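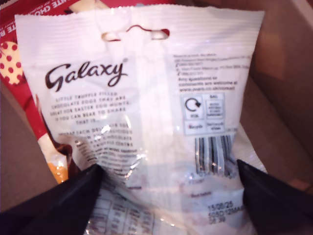 Kovden two-finger gripper kit: a buyer's review after one busy season

I should say up front that I run the packing side of a small gift box business called Jeresine, and I am the person who has to find the money for things, so this review is going to be heavier on costs and planning than on the clever engineering. If you want torque curves, there are much better reviews out there! If you are trying to work out whether a shop your size can afford to let a robot pick candy out of a carton, pull up a chair.

We pack a lot of bagged chocolate. Bags are a nuisance for automation in a way that boxes and jars are not. They're shiny, they slump, they crease in a different place every time, and the flavor you want is usually lying half on top of the one you don't. When I first asked for prices, the supplier at Plokidau tried to steer us toward a suction setup, and we very nearly went that way. A loan unit changed our minds. On wrinkled film the cups kept losing their seal, and I didn't want to pay for a compressor as well.

The Kovden kit was 458 dollars for the fingers, the drive and the mounting plate. I want to be fair about that figure, as it's the one that made me say yes, and it's also the one that got me into trouble with my own spreadsheet. It doesn't include the cable (32 dollars, and you need it), and it doesn't include spare fingertips. By the time we'd added a second set of tips and a better lamp for the picking station, we had passed 600. Still a good price, I think, but please budget for the whole thing and save yourself the awkward email I had to write in October.

Now for the good part. The tapered black fingers get down into a cardboard box nicely, even with the walls close on either side, and they can take hold of a bag of chocolate eggs from its lower end without needing a flat spot. I keep the grip force on the low side, at 2 on the dial, and go up only for heavier bags. Mounting took us one morning, most of it spent looking for the right hex key (not supplied, naturally).

What I like less is the shine. Glossy white film throws back a lot of light, and small print and barcodes get lost under the glare or bent over a fold. If you're planning to read the barcode or the best before date while the bag is in the grip, put a separate scanning step in your budget now. We hadn't. We ended up buying a Gaber reader and setting it up beside the packing bench, so each bag gets its code read after it leaves the carton. It adds a little time to every pick and I've made my peace with it.

A few other things for your planning sheet. Leave room for floor space, leave room for training, and ask about delivery on replacement tips before you order, for ours came from a different warehouse and took far longer than the kit did. I'd also hold off on a service contract until you've had a few weeks of ordinary use. We turned ours down and so far I haven't missed it.

Would I buy it again? Yes, with the spare tips and the cable in the same order this time. Four stars from me, and I'd give it the fifth if they put that hex key in the box.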